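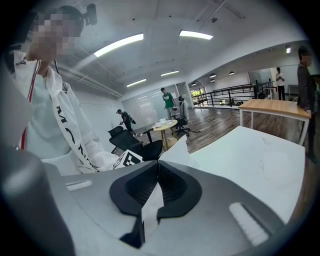

A crumpled piece of white paper or tissue, with an open-plan office beyond.

Caring for Triathlon Equipment at Home
Household advice for members of the Stirketti Endurance Club
Last revised 9 July 2020

Members who train at home are asked to read the following notes before the start of the season. They cover washing, drying and storing the equipment used in swimming, cycling and running. They do not replace the maker's instructions, which should be followed wherever the two differ.

Wetsuits
Rinse the suit in cool, clean water after every swim, inside and out. A bathtub is suitable for this purpose. Do not use a washing machine, a tumble dryer or household bleach. Hang the suit over a wide, padded hanger, folded at the waist, and keep it out of direct sunlight. Turn it inside out first, and turn it again once the lining is dry to the touch. Small fingernail cuts may be closed with neoprene cement. Apply a thin coat to both edges, wait until it is tacky, and press the edges together. Leave the repair overnight.

Goggles and caps
Rinse goggles in fresh water and shake off the drops. The inside of the lens should not be wiped, even with a soft cloth, as the anti-fog coating is easily scratched. Silicone caps should be dried flat and dusted lightly with talcum powder before they are put away.

Running shoes
Remove the insoles and loosen the laces fully. Brush off dried mud with an old nail brush, then clean the uppers with lukewarm water and a little dish soap. Stuff wet shoes with crumpled plain paper and stand them in a room with moving air. Change the paper after 2 hours, and again before bed if it still feels damp. Newspaper absorbs well but may leave ink on pale linings. Shoes should not be placed on a radiator or in front of an oven, where the glue can soften.

Cycling clothing
Close all zippers and turn shorts inside out before washing. Use a mild liquid detergent on a cool cycle. Fabric softener is not recommended, as it reduces the ability of the cloth to carry away moisture. The pad in a pair of shorts takes longer to dry than the rest of the garment and should be checked by hand before the shorts are folded.

Bottles
Empty bottles on returning home. Wash them with hot water and dish soap, using a bottle brush for the base and a small brush for the valve. For lingering odors, fill the bottle with warm water and two teaspoons of baking soda, let it stand overnight, and rinse thoroughly. Store bottles with the caps off.

The chain
Wipe the chain with a dry cloth after each ride. When it looks black or sounds rough, clean it with degreaser, let it dry, and apply one drop of oil to each roller. Turn the pedals backward for a minute and wipe off the excess. Around 3,000 miles is a reasonable point at which to have the chain measured for wear. Used rags that are soaked in solvent should be laid flat outdoors to dry and then discarded according to local rules.

Winter storage
Equipment that will not be used after December should be clean and completely dry before it is packed. Hang bicycles or stand them on soft tires inflated to normal riding pressure. Check the pressure every 6 weeks. Remove batteries from lights and computers. Wetsuits should be hung or laid loosely in a large box, without other items on top.

Members in the Trovier section may borrow a repair stand and chain gauge from the equipment room. Requests should be addressed to Shivam Rana, Equipment Office, and items returned clean.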